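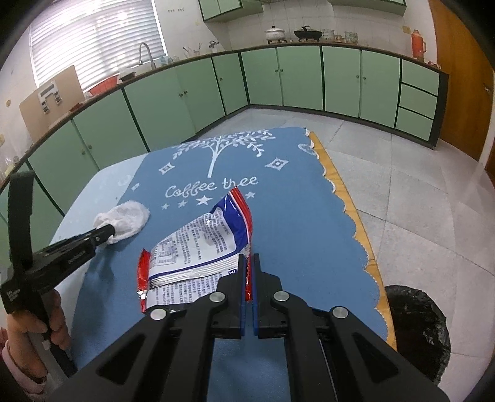 ¿Qué regula una norma de recogida de demostraciones con pinzas manuales? Fija cómo debe manejar una persona las pinzas, qué se considera un intento válido y qué datos han de acompañar a cada grabación antes de usarla para entrenar a un robot.

Normas de recogida de demostraciones con pinza manual

Se conoce con este nombre al conjunto de documentos técnicos, casi todos de adopción voluntaria, que ordenan la grabación de tareas domésticas hechas por personas con pinzas sujetas en la mano. Ninguno tiene rango de norma oficial. El más citado es la guía Modmont, cuya segunda versión circula desde enero; la pauta Plirkis, más breve, trata solo del trabajo con dos pinzas.

Antecedentes

Las primeras instrucciones eran hojas internas que cada laboratorio redactaba a su gusto. El grupo Gethin reunió varias de ellas y comprobó que no coincidían ni en la definición de agarre: para unas bastaba el contacto de las mordazas con el objeto, para otras había que levantarlo de la superficie. La guía Modmont adoptó el segundo criterio sin publicar las pruebas en que se apoyaba, omisión que se le sigue reprochando.

Contenido

La guía consta de 19 cláusulas. Las más aplicadas se refieren a la preparación del lugar, al ritmo de los movimientos y al descarte de intentos. El operador no debe tocar los objetos con los dedos una vez iniciada la toma, y si lo hace el intento se marca como nulo, aunque la tarea se complete. Se pide trabajar en cocinas y habitaciones reales, con sus enseres a la vista, y se desaconseja vaciar las encimeras.

Para recoger desperdicios de una mesa, tarea habitual en estas colecciones, se distinguen los residuos rígidos de los deformables. Un envoltorio arrugado de aperitivo o un pañuelo de papel entran en el segundo grupo. La guía recomienda sujetar los envoltorios por un extremo y, cuando se usan las dos pinzas, que cada una atienda un objeto distinto o que ambas colaboren en el mismo, pero que la modalidad conste en la ficha. Plirkis exige además que se anote qué mano inicia la acción.

Otra cláusula fija un mínimo de 300 intentos por tarea. La cifra se repite en muchos pliegos como si fuera un umbral demostrado. El texto no indica de dónde procede, ni si vale lo mismo para doblar un paño que para tirar un papel.

Privacidad

Las viviendas contienen cartas, retratos y pantallas. La guía obliga a retirarlos o a difuminarlos después, pero deja fuera los textos de envases y manteles. La cláusula pide el consentimiento escrito de quien ocupa la vivienda y no dice nada de las visitas.

Críticas

La objeción principal es que el cumplimiento lo declara el propio interesado. El sello Mallesau, que algunos proveedores exhiben, se concede tras revisar la documentación y no las grabaciones. Un conjunto de datos puede obtenerlo con fichas impecables y tomas mediocres.

También se discute la utilidad práctica. Los defensores sostienen que las colecciones conformes se comparan mejor entre sí, lo cual es plausible, pero los ensayos difundidos hasta ahora proceden de entidades que participaron en la redacción. Falta una comparación independiente entre datos recogidos con la guía y sin ella.

Véase también

Teleoperación
Aprendizaje por imitación
Manipulación de objetos deformables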